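Switching to cold brew at home, worth it?

protosar73
Okay so I added up what I spent at the coffee place by my office since June and it came to $741. Yikes!! I've started making cold brew in a pitcher instead (coarse grounds, cold water, overnight in the fridge) and filling a tumbler before work.

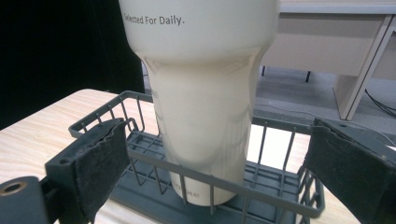
My trouble is the taste. Mine comes out kind of sour and thin, and by Saturday the last of the batch is just sad. Do I need a better grinder or what?

Enano
Sour sounds like it's not steeping long enough. I leave mine a full day, and I use 1000 ml of water per batch so it's gone in 3 days. Keep your old grinder.

cetero_k
Gonna disagree with Enano, a full day tastes like a wet cardboard box to me. Grind a little finer and pull it in the morning.

Enano
Finer = sludge at the bottom. Been there, no thanks

Baek
You two had this same fight in the iced tea thread lol. OP, what beans? A light roast will taste sour cold no matter what you do.

protosar73
Light roast, yep. Grabbing a dark one tonight and trying the longer steep first, sorry cetero!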